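Buying Your First Arm: Frequently Asked Questions
Last updated 03/01/2020

How much should we set aside?
More than the arm costs. The arm is the number everyone brings to the meeting. The mount, the gripper, the spare gripper and the shipping crate turn up afterward, like relatives. For a Prostora kitchen cell, we suggest holding back 700 dollars for small parts alone.

Is the simulator license included?
Stisura comes with every Prostora order for six months. After that it's 419 dollars per seat, per year. Please count your seats before you order. "Just one, we'll share" has been tried.

Can we test our layout before we spend anything?
Yes, and we wish more people would. Send us your counter depth, shelf height and cabinet door swings, and we'll build the room in simulation. Doors cause most of the trouble. A layout that looks generous on a floor plan can get tight once a cabinet is open and an arm wants to reach a back shelf.
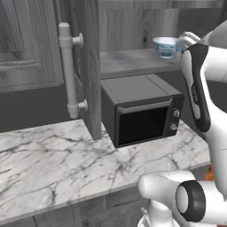 Simulated kitchen layout: gripper at the bowl on the back shelf, cabinet door open beside the toaster oven.

Do we need to buy the appliances too?
Not for simulation, where toaster ovens are free and never trip a breaker. For the real cell, use whatever you already own. Measure the handles first and send us the numbers.

Which gripper should we choose?
The Fodor suits bowls, mugs and most cabinet handles. The Mimach is stronger and costs more, and people like it because it looks serious. Start with the Fodor unless you're lifting cast iron.

How long is delivery?
Three weeks for the arm. Orders placed in September take longer, as every school with a new budget calls us at once.

Can we return it?
Within 30 days, in the original crate. Keep the crate.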